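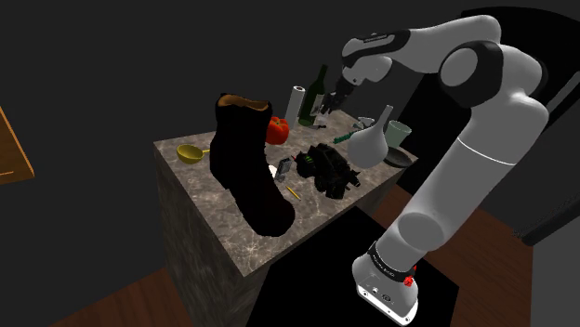
Source: simulated kitchen counter, rendered for this course. Free to reuse with credit to the unit.

Week 3 notes: Can it clear the counter yet?

Short answer: in a simulator, sometimes. In your kitchen, I would not hold my breath.

Look at the job first. A boot, a wine bottle, a red pepper, a roll of paper towel, a vase, a pencil. Any ten-year-old would sort that lot without being told much. The boot goes to the door, the pepper goes in the fridge, and the bottle gets stood somewhere safe. An arm with two fingers has to work out all of it, and each thing wants a different grip.

Points to keep from the lecture

Grasping. A bottle is a kind shape for two fingers. A boot is soft in real life and changes shape when squeezed. A pencil lying flat leaves very little to get hold of. Success on one tells you next to nothing about the others.

Simulation. Rendered objects cost nothing to drop. You can run 1,000 tries overnight and sweep up no glass. Ask what the simulator leaves out: grease, wet hands, a bench that wobbles, a label peeling off. Our boot is also far too big beside everything else, and a program that learns from it has learned about a boot you can't buy.

Reach. The arm is fixed to a platform on the floor. Fine for one counter. The laundry is down the hall.

Claims. The Nurent brochure in your reading pack says its arm tidies a kitchen "almost 100 per cent of the time". Find out which kitchen, who laid out the objects, and whether a dropped item counted as tidied. The Kawaguchi trial is more modest and more useful — it lists its failures.

The shop floor is a fairer test. At the Pilum packing line the parts arrive the same way up, under the same lights, all shift. That's a chore a machine can do, and people spent months arranging the line so that it could.

For the tutorial

Pick 2 objects from the counter. For each, write down where it should go, how you would grip it, and what could go wrong on the way. Then read the Serov paper and mark every sentence that says "household" but describes a lab bench. Bring both in. Late work goes in the June box.

Search this site
Enter keywords
Go

Related items
Week 2 notes: What counts as a chore?
Week 4 notes: Folding towels, slowly
Reading pack: Nurent, Serov, Kawaguchi
Site visit sheet: Pilum packing line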